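Grotby gripper

The Grotby gripper is a hand-held, two-finger gripper built at home or in small shared workshops. It is carried by a person and has no arm of its own. A camera mounted on the body records what the fingers do, and the recordings are used to train robot arms fitted with the same fingers. The design grew out of a bench project at the Gralby shared workshop, and the drawings were released on Monday, December 17, 2018.

Design

The body is printed in several parts and screwed together. Cutouts in the side walls save plastic and leave room to reach the linkage with a hex key. A trigger in the handle closes both fingers at the same rate, so the grip stays centered - a point the first drawings got wrong, as the left finger led the right by several degrees.

Finger pads are cast or printed in a soft material and ribbed across the gripping face. Builders generally replace them when the ribs wear flat. The pads are the only part for which the Gralby notes give a fixed life, set at 3000 closings.

A finished gripper with camera weighs 441 grams. The version without the return spring, known as the Wuvberg variant, is lighter but has to be opened by hand and is little used.

Construction

Printing a full set of parts takes about 89 hours on a single home machine. Most of this is the body, which is printed upright so that the layers do not run across the finger mounts. The Gallardo workshop splits the body in two and glues it, and its members report fewer failed prints.

Assembly is done with ordinary hand tools. The linkage pins are fitted first, then the trigger, then the fingers. The finger screws are left slightly loose until the pads have been closed against each other and lined up.

Use in pairs

Many tasks need two grippers, one in each hand. Both cameras must be started together, and a clap or a tap on the table is commonly used to line up the two recordings afterward. 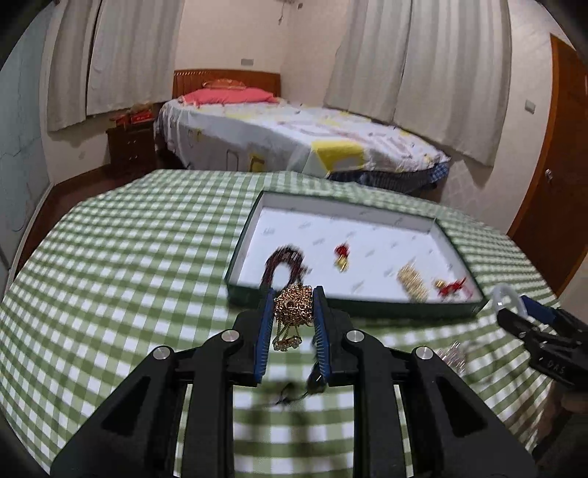
Thin, flexible objects are the usual hard test for a home-built pair. Cloth and rope were tried first at Gralby, and a set of 258 recordings was made with them before smaller objects were added. Jewelry is more difficult, as links bunch together and slide over each other. A gold chain necklace held between the blue ribbed pads hangs as a tangle, with its pendant at the lower end, and the pads touch only a small part of it. A shallow box lid makes a workable tray for such pieces. Its low rim lets the fingers come in at a flat angle, and a white interior keeps red beads and tassels easy to pick out in the recording.

Known problems

The trigger return spring can slip off its post if the gripper is dropped. A deeper groove was added to the drawings in May, but older bodies can be repaired with a washer. Wide-angle lenses bend straight lines near the edges of the picture, and each camera has to be calibrated after it is removed or refitted.

See also

Parallel gripper
Teleoperation
Wuvberg variant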